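# Papel de Novholm

Antonina Levchenko llegó a la oficina antes de que encendieran la calefacción y encontró la caja abierta sobre la silla. La habían traído de la imprenta de Prundulwood la tarde anterior. El albarán decía 2,000 hojas; el precio, 541, estaba escrito a mano y subrayado dos veces.

Colgó el abrigo y fue a buscar agua para el té. En el pasillo se cruzó con Killian Perrin, que llevaba las llaves del archivo en la boca porque tenía las manos ocupadas con dos carpetas.

– ¿Es para lo de Svitlana? – preguntó él cuando pudo dejar las carpetas.

– Para lo de Svitlana.

Killian asintió y siguió hacia la escalera.

Svitlana Hladun había dirigido el registro de Novholm durante 20 años. Se jubiló en enero y dejó un armario lleno de cuadernos donde apuntaba las crecidas del río, los nombres de los barqueros y el precio de la leña. El ayuntamiento quería copiarlos. Los cuadernos no cabían en el escáner y había que pasarlos a mano, en hojas sueltas, con margen ancho para las notas. A Antonina le pareció un trabajo tonto el primer día. Después leyó la crecida de Kitar, la que se llevó el puente y el gallinero de los Nechyporuk, y dejó de quejarse.

El problema era el orden. Alguien había abierto la ventana la noche anterior y las hojas ya escritas se habían mezclado con las nuevas. Tia Mottram dijo que no había sido ella. Dijo también que la ventana cerraba mal desde el verano y que lo había avisado.

– No te he preguntado nada – dijo Antonina.

– Por si acaso.

Tia apartó su taza y se sentó a mirar. Antonina se puso de pie delante de la mesa, cogió el montón más grueso y lo abrió en abanico para que entrara aire entre las hojas. Así le había enseñado su madre a hacerlo en la papelería, cuando ella apenas llegaba al mostrador. Primero se abre, luego se golpea el canto, luego se gira. Si se golpea sin abrir, las hojas se quedan pegadas y después salen de dos en dos.
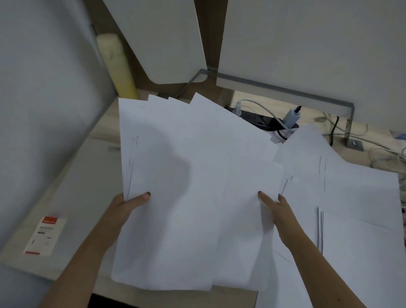
## Lo que faltaba

A mediodía tenían casi todo separado. Las hojas en blanco volvieron a la caja y las escritas quedaron junto a la ventana, con la grapadora encima. Faltaba una, la última de la crecida de Kitar.

Buscaron debajo de la mesa y detrás del armario. Tia miró en la papelera y encontró un recibo suyo que daba por perdido. Killian bajó del archivo, escuchó el asunto y volvió a subir. Al rato llamó por el teléfono interior para decir que arriba tampoco estaba.

– La copio otra vez – dijo Antonina –. El cuaderno lo tenemos.

Pero el cuaderno lo tenía Uliana Ostapchuk, que se lo había llevado a casa para enseñárselo a su padre. El padre de Uliana era uno de los barqueros. Antonina la llamó y Uliana contestó desde la cocina, con una radio de fondo.

– Te lo leo yo – dijo –. ¿Tienes con qué escribir?

Antonina cogió una hoja limpia de la caja y trazó el margen.

Uliana leyó despacio. El agua había empezado a bajar de madrugada. En el almacén quedaban 700 sacos secos y se repartieron por la tarde. Svitlana había anotado quién se llevó cada uno, y al final, en una línea aparte, que el gallo de los Nechyporuk apareció en el tejado de la escuela.

– Mi padre dice que era una gallina – añadió Uliana.

Se oyó una voz de hombre detrás y luego la radio más baja.

– ¿Qué pongo? – preguntó Antonina.

– Pon lo que dice el cuaderno. Lo de mi padre, al margen.

Antonina lo escribió al margen, con letra pequeña, y sopló sobre la tinta. Tia ya se había puesto el abrigo para salir a comer y la esperaba en la puerta.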